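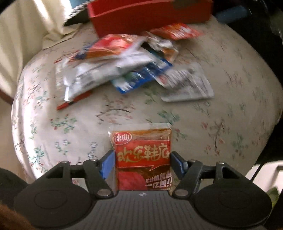 ## 4. Preparar la sala para una charla de historia local

Esta sección explica el montaje del equipo de sonido Kasach y del lector de diapositivas Nutska antes de una conferencia. El montaje completo lleva 30 minutos si la sala ya está abierta y las sillas colocadas.

### 4.1 Antes de empezar

- Compruebe que el ponente ha enviado los mapas y documentos escaneados.
- Pida la llave del armario de sonido en recepción.
- Tenga a mano la ficha de la charla (título, nombre del ponente, duración).

### 4.2 Montaje

1. Coloque el atril a la izquierda de la pantalla, visto desde el público.
2. Conecte el receptor Kasach a la entrada 2 del mezclador. La entrada 1 queda reservada para el audio de archivo.
3. Encienda primero el receptor y después el mezclador.
4. Suba el volumen general hasta la marca 15 y hable desde el atril con voz normal.
5. Abra el programa Nutska y cargue la carpeta de la charla. Los archivos se ordenan por nombre, no por fecha.
6. Pase todas las imágenes una vez, de principio a fin.

> **Precaución:** no desconecte el micrófono con el mezclador encendido. El golpe de sonido puede dañar los altavoces.

> **Nota:** los planos parroquiales antiguos suelen venir en formato vertical. Seleccione *Ajustar a la altura* - con el ajuste automático se pierden los márgenes y las anotaciones.

### 4.3 Grabación

La grabación se guarda en la carpeta Thambiah del ordenador de la sala. Para activarla:

1. Obtenga el consentimiento firmado del ponente.
2. Pulse **Grabar** en el mezclador y espere a que la luz quede fija.
3. Al terminar, pulse **Detener** y anote el título en la hoja de registro.

El turno de preguntas no se graba salvo que se haya avisado al público al comienzo.

### 4.4 Si no hay sonido

- Revise las pilas del micrófono.
- Compruebe que el canal 2 no está silenciado.
- Si el receptor muestra el código 430, apáguelo, espere 15 segundos y vuelva a encenderlo.

Si el código reaparece, use el micrófono de cable y avise a Myfanwy Wynne, responsable de la sala. Las reparaciones las tramita ella con Clarkico - no abra el receptor.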